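Beteck Student Robotics – call for participants, fall group

The Beteck evening class is looking for students and adult beginners who want to teach two robot arms to sort building bricks. You don't need to have programmed before. Registration is open until Tuesday, July 28, 2026.

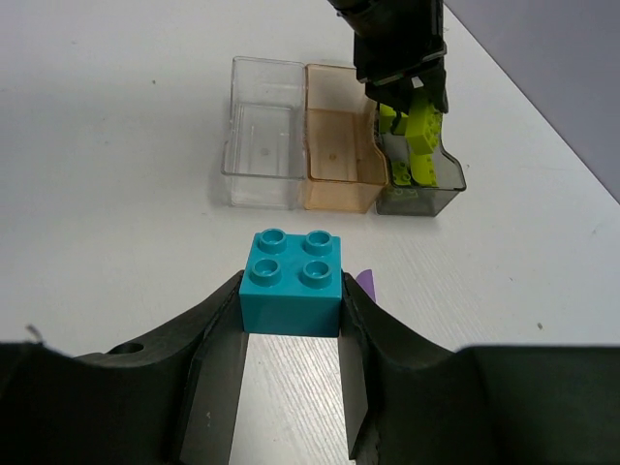
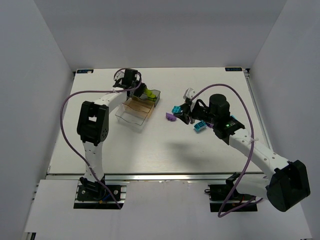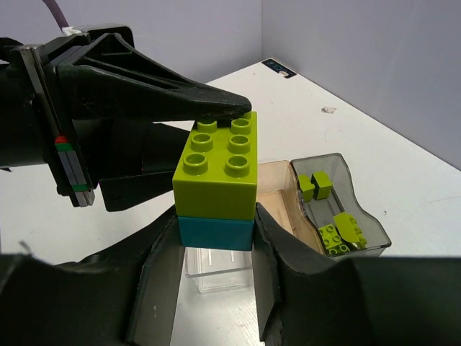
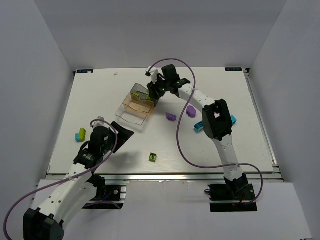 Sorting by color is the first task of the course, and every participant will work on it in a pair. One person guides the left arm and the other the right – after each session you change sides. The plastic bins are part of the task, and the smoky gray one with the lime green bricks inside is the one which beginners find most difficult, as its walls are dark and the bricks are harder to recognize. Our group that finished in May recorded 357 attempts, and for the fall we would like to reach 1,000.

We offer four places. The course fee is 99 euros, with all materials included, and at the end your pair can enter the Grollatmont student competition under the team name Marty.

We ask from you:
One free evening per week, from seven to nine
Patience with repeating the same movement many times
A laptop, if you have one – otherwise we can lend it

Please write a short letter to Hendrik Wouters at the Beteck office and tell us why you are interested and which evenings are possible for you. Half a page is enough. We answer every letter within two weeks.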